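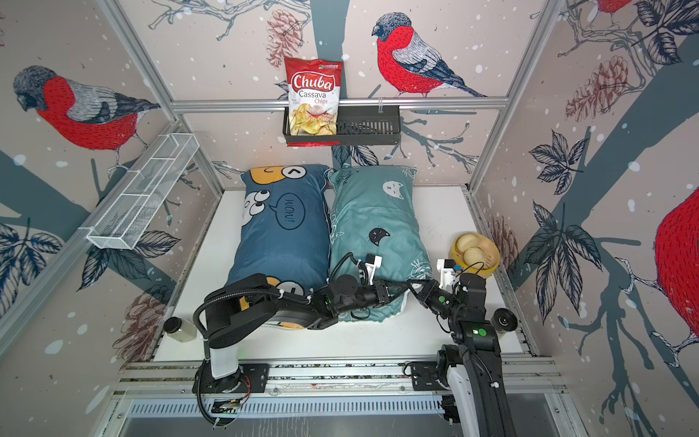 Snack basket and patterned wallpaper in a Vetlow display bay, with two printed pillows at the base.

Grallar extends Vetlow rail range to small rooms

Grallar will release the Vetlow wall storage range in September, with fittings sized for box rooms, reading nooks and similar enclosed spaces.

The range is based on a horizontal aluminum rail that accepts hanging baskets. The standard rail is 1000 mm long and the extended version 1320 mm. Both are 50 mm deep and ship with 2 end brackets.

Baskets come in black metal with a slotted front, or in white wire mesh divided into compartments. The black basket holds a bag of chips upright – Chuba Cassava Chips in the display bay – and leaves the floor clear for pillows. The bay is papered in a bullfinch and pine cone pattern, sold separately by Bagheri.

"The rail mounts over finished wallpaper, provided the fixings reach solid backing," said Kartini Entili, product lead at Grallar.

Orders will be filled from the Riltstead warehouse.

2 min read
0 comments

Recent releases
Bagheri wallpaper: revised colour chart
Riltstead warehouse: new pickup hours
Vetlow end brackets: load ratings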